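Simulated kitchen task for our robotics club, arms keep getting in each other's way

Posted by kelline_rookie, 10/16/18

Hi all! I'm in the Fildale robotics club and this term our little group is doing the kitchen project: a two-armed humanoid in simulation, one counter, one air fryer, one plate, and we have to get food in and out of the drawer. I'm the one writing the motion script (lucky me) and I've run it 100 times in our sim, with 17 clean runs. Stills from the overhead view:

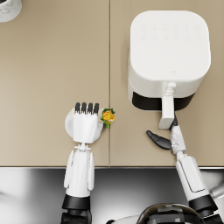
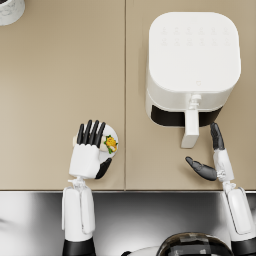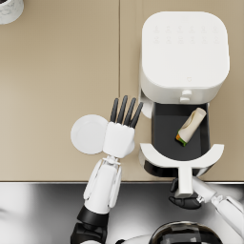
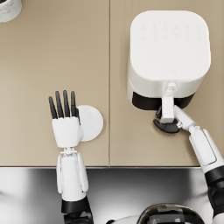
Air fryer on the right panel of the counter in all of them, plate over by the left hand.

Should one script drive both arms, or should each arm get its own script and they signal each other?

Give each arm its own script and have them wait on each other at a few named points, like "drawer open" or "plate clear." One long script for both arms is quicker to write but a pain to fix, because every time you change the timing on the right arm you end up shifting the left one too.

That's what our mentor told me when I asked, and I sort of get it, but I'm still stuck on the waiting part. How do I decide when the drawer counts as open? Right now I just pause for nine seconds and hope. Also my teammate wants to speed everything up before we've even fixed this, so please back me up here!

Ilham Saber

Don't use a timer. Read the drawer joint position from the sim and call it open when it passes a number you pick, then hold that for a few steps before you send the signal. I did this project two years ago on the Zeng team and we lost most of April to a pause that was too short on slow laptops and way too long on the good ones. Once we switched to reading the joint, the same script ran fine on everybody's machine.

Second thing, give the left arm a parking spot and write it down. Ours was out to the left with the plate held level, and it was not allowed to leave until the right arm said the drawer was open. Sounds fussy, but it got rid of nearly all our collisions (the rest were elbows, check your elbows).

And yes, you win the argument with your teammate. Get it working slow, run it 200 times, then speed it up a little and run it again. Save the random seeds from the failed runs too, or you'll never see the same failure twice.

plistance_dad

My kid's team just made the plate bigger lol. Check your rules first, I think they lost points for it.

torque_muffin

Agree with Ilham about the joint reading. One small thing to add, put a time limit on the wait anyway. If the fingers slip off the handle, the drawer never reaches your number and the left arm will sit there forever. We had it back off, let go and try the grab again, up to three times, and then print which step it died on. Took me an evening to write and I wish I'd done it the first week.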